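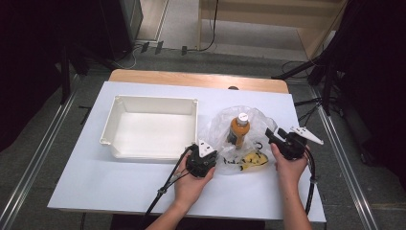
Chapter 7
Building a Pair of Hand-Held Grippers

7.1 Purpose of the chapter

The preceding chapters treated the gripper as a component fixed to the end of an arm. In this chapter the student will build two grippers that are held in the hand, one for the left and one for the right, and will use them at a table to carry out a short unpacking task. The build is suited to a home garage or a shared workshop. It follows the Jedell pattern, first drawn up by Régis Maillard for the members' workshop at Caltside and later revised by Hugo Gaillard.

Students should have completed the exercises on four-bar linkages in Chapter 5. No programming is required until section 7.6.

7.2 The work area

A plain table with a white covering is recommended, as thin plastic film is easier to follow against an even colour. The task requires an open bin and a bag of groceries, which should include at least one rigid item and one soft item. The bin is placed to the left and the bag to the right. Each gripper has its own cable, and enough slack must be left for the hand to be raised to shoulder height without pulling on the connector.

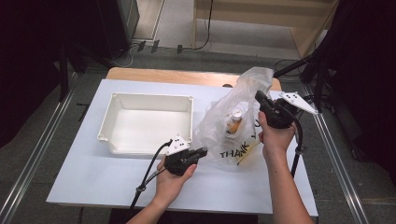 Figure 7.1 Right gripper holding the top of the bag; left gripper held low beside the box.

The marker plates must be mounted flat and kept free of fingerprints. A plate that has warped – a common fault in parts left in a hot car – should be reprinted.

7.3 Linkages and pads

Each finger consists of a linkage arm and a pad block. The pad facing is the part most likely to need replacement, and students are advised to cut 8 facings at the outset. Fasteners should be tightened by hand only. In the Caltside workshop, pads were inspected after every 30 grasps and the results entered in the build log.
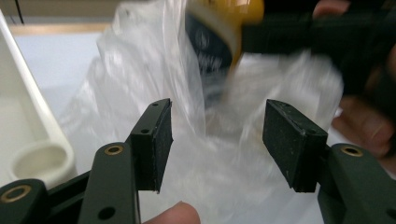 Figure 7.2 Opposed pads with the jaws open and the bag behind them.

Before proceeding to section 7.4, confirm that both fingers travel freely through their full range and that the pad faces meet squarely when closed.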